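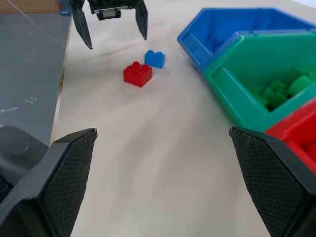 Red 2x2 brick and small blue brick on the sorting table.

Home Services About Us Intake Contact

About Hevodico

Hevodico sorts, counts and repacks used building blocks for schools, after-school programs and toy libraries. We operate from one unit in the Katsaros Building. Sofia Tsolakis founded the company and runs intake and quality control.

Most of our work is color sorting. Customers ship mixed blocks in any container they have. On arrival each batch is weighed, given an Irow number and logged. The Irow number stays with the batch until it ships and is printed on the packing slip, so a customer calling with a question should have it at hand.

Blocks are sorted on plain, light-colored tabletops. Dark or patterned surfaces were tried and dropped when small bricks were missed at the end of a run. The standard station uses plastic bins set side by side, one color per bin: blue, green, red. Other colors are pulled before this stage and handled as a separate lot. Bins are filled only to a level where the top layer can be checked by eye.

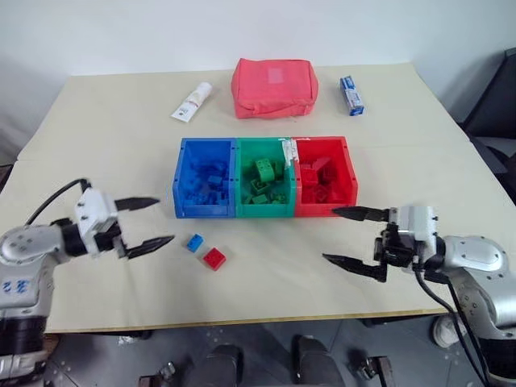

Any block left on the open table at the end of a run is placed before the bins are moved. A bin is then checked for strays, emptied and counted by stud size. Bricks with 2 studs and bricks with 4 are bagged apart unless the customer asks for mixed sizes.

Our basic product is the Panatel set: 300 blocks in 3 colors, packed in flat bags. The set list is fixed. Custom sets are quoted per order, with a minimum of 2 sets. We currently supply 58 schools, most of them on a yearly refill that ships in September.

Blocks with cracks, bite marks or heavy fading are rejected and returned with the batch on request. We do not buy blocks from individuals, and we do not sort figures, wheels or motor parts. Batches that include them are accepted, but those pieces go back unsorted in a marked bag.

Quote requests should state the total weight and whether size sorting is needed.

Contact | Terms | Privacy | © Hevodico. All rights reserved. | Back to top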